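The Woman Who Packs Other People's Houses

28 shares | 5 comments

The owner of Gevar, a small house-clearing and packing business in Stutlow, does her interviews the way she does her estimates, which is standing up. She had a job that Tuesday afternoon and agreed to talk for an hour before it, in the unit where she keeps her tape and her blankets. She asked that her name be left out. Most of her customers are clearing a parent's house, and she doesn't want them to wonder if they are the ones in the story.

She started at 31, after she was laid off from the front desk of a dental office. Her aunt had died and the family needed a house in Villalba emptied before the lease ran out.

"I had four days and a station wagon," she said. "My cousins cried over every drawer. I couldn't blame them, but the drawers still had to be done. By the second day I was doing them myself."

A neighbor asked what she would charge to do the same for her brother's place. She said 900 dollars, a number she made up on the spot. It was too low. The job took a week and she spent a good part of the money on dump fees.

"I learned to look in the garage first," she said. "People show you the living room. The living room is nothing."

These days a typical two-bedroom house comes out to 1420 dollars, with hauling on top. She writes the price on paper and leaves it on the kitchen counter. If she guessed wrong, she takes the loss. She has raised the price twice and both times lost a few callers, who she thinks went to Lulent, the bigger outfit across the river.

"They're fine," she said. "They have trucks with a lift. If you have a piano, call them. I tell people that."

Most of the work is deciding. She asks the family to walk through once without touching anything and say out loud what they want. Then she sends them home. Anything they named goes in one room and the door gets shut. Everything else is hers to sort into sell, give, and throw.

She has firm opinions about boxes. She buys small ones, almost always, and she will not use a box from a liquor store, because the bottoms have been wet at some point and you can't tell which ones.

"Books in small boxes. Everyone knows that and nobody does it," she said. "Then dishes, on edge, never flat. Then you write on the side of the box. If you write on the top, the next box covers it up."

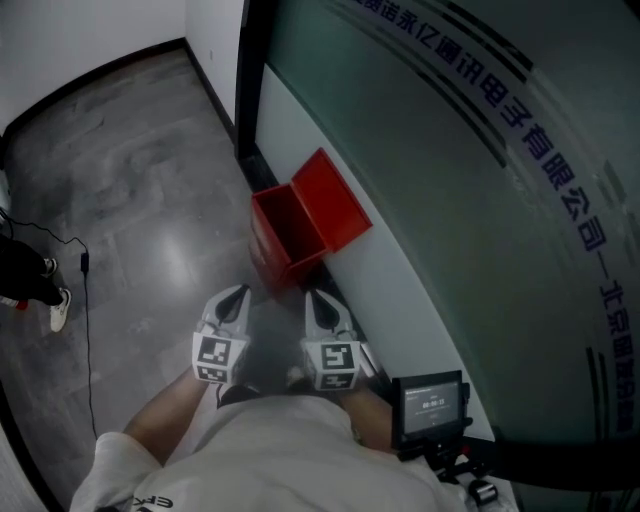 What people keep

She thought for a while when asked what families hold on to. Furniture hardly ever, she said. Good china, less every year. Recipe cards nearly always go home with someone, and so do tools, even with people who live in apartments and have nothing to fix.

"A man took his dad's coffee can of screws on an airplane," she said. "They made him check it."

Photographs are the hardest. One house had more than 1000 slides in metal trays and no projector. The daughter wanted them thrown out. The owner held them in the unit through May, and then the daughter called and asked if there was any chance. She drove over the same evening.

"So now I hold photos for everybody," she said. "It's in the price. I don't even bring it up until the end."

She finds money sometimes, mostly in coat pockets and once in a bag of flour. It goes in an envelope with the room written on the front. She has also found letters she wished she hadn't read, and she stopped reading letters.

The part she dislikes is the last hour. The rooms echo and the carpet shows where the bed was. Families often want to come back and stand there. She waits in the car with the keys and does her mileage.

Asked if the job has changed how she lives, she said she owns one set of plates and a great many sweaters. She has labeled nothing in her own house. Her sister has been told to call Lulent.

Then she looked at the clock, put two rolls of tape in her jacket, and went to work.

Comments (5)

dorchard_lane
She's right about the garage. My mother's took longer than the rest of the house put together.

Pell22
Does she go as far as the county line? No number in the article.

quiltsandcats
I still have my grandfather's screws. I have never used one.

Pell22
Never mind, found it, they're in the book under Gevar.

mtn_reader
What do people do with slides? We have a closet full. Serious question.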